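Slide 4. What counts as a pass?

The Gostano checklist asks for "representative household items." Fine. Who decides? Our log has 2,738 picking attempts, and 684 of them carry no written rule for success. I don't trust a rate built on that.

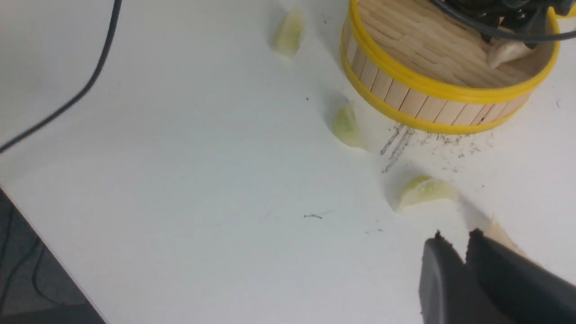
Same problem with cleaning. The draft says "wipe between runs" — with what, and who signs? Antigoni wants a signature line. I'd settle for a time.

Ask the room: has anyone failed an audit on this? Pause. Expect silence.

Then clause 23, cable routing. It says "tidy." Read it out loud, move on to Floor's slides.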